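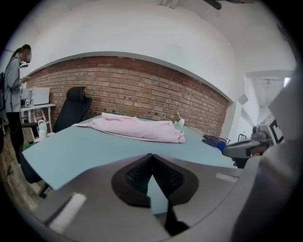 Two hand-held grippers at the cloth table, wrist view from the left unit.

Forum: End Effectors and Teaching Tools
Topic: Mesh-textured pads versus smooth pads for cloth handling, hand-held units

durlow_lab
Posted March 26, 2020

Our group is preparing a recommendation on finger pads for a pair of hand-held grippers, and we would welcome comments before it is submitted. The pads under review are the black mesh-textured type, visible in the view attached to this post. The alternative is a smooth silicone pad supplied by Kullix. The test items are a thin pink cloth and a heavier navy one, both started from a crumpled state.

The procedure is as follows. The operator holds one gripper in each hand, picks up the cloth at a free edge, lifts it clear of the table, and lays it down flat. We completed 800 picks with each pad type. The textured pads dropped the thin cloth less often. On the heavy cloth we found no difference that we would be willing to defend in writing.

Our draft position is that the textured pads should become the standard fitting. Objections are invited, particularly from members who have used both.

undex_bench
Reply 1

Thank you for posting this. Our laboratory reached the opposite conclusion in December, and I believe the difference lies in the fabric. Textured pads hold well when the cloth is already between the fingers. They perform poorly when a single layer must be separated from a folded heap, as the surface tends to bring the second layer along with it. Did you record double picks as successes?

I would also ask how often the pads were cleaned. Lint collects in the texture, and after a long session it behaves like a different pad.

durlow_lab
Reply 2

Double picks were recorded as successes, provided that the cloth was laid flat at the end. I accept that this favors the textured pads. We will go through the recordings again and report double picks in a separate column.

The pads were brushed between sessions only.

m_calibration
Reply 3

My comment concerns the cameras, which I consider the more serious matter. The gripper on the right in your view carries its square marker on top, directly beside the camera unit. We used a similar layout on the Heo units and lost tracking whenever the operator turned the wrist inward to reach under a fold. A comparison of pads is of limited value if the pose data are missing for the difficult picks. Those are the very picks on which the pads would differ.

I recommend that you report the share of picks with complete tracking for each pad type before any standard is proposed.

undex_bench
Reply 4

I do not agree that this should hold up the pad question. Whether the cloth was dropped can be judged from the video without any pose data at all. The two issues should be reported separately.

m_calibration
Reply 5

That is correct for a drop count. It does not hold if the recordings are later used to train a controller, and I understood that to be the purpose of the exercise. A pad that encourages operators to twist the wrist will produce poorer data, even if the cloth never falls.

durlow_lab
Reply 6

Training is the purpose, so both points apply. We had 3 operators, and one of them does turn the wrist a great deal with the smooth pads in order to get a firmer pinch. I had treated this as personal habit - it may deserve closer attention.

We will compute the tracking figures as requested. Moving the marker would require a new bracket, and I cannot commit to that at present.

ql_grippers
Reply 7

May I suggest a mixed fitting, with one textured pad and one smooth pad on each gripper. We have run this arrangement for 7 weeks. Layer separation improved, and drops on thin cotton did not increase. The disadvantage is that the fingers wear unevenly, and the smooth pad must be replaced sooner.

undex_bench
Reply 8

We tried the mixed fitting and abandoned it. Operators had to remember which side faced the fold, and new staff often had it reversed. For experienced operators it may be suitable.

durlow_lab
Reply 9

The mixed fitting will be added as a third condition, with the smooth side marked in colored tape. The recommendation is withdrawn for the present. I will post the revised table in this topic when the recordings have been reviewed.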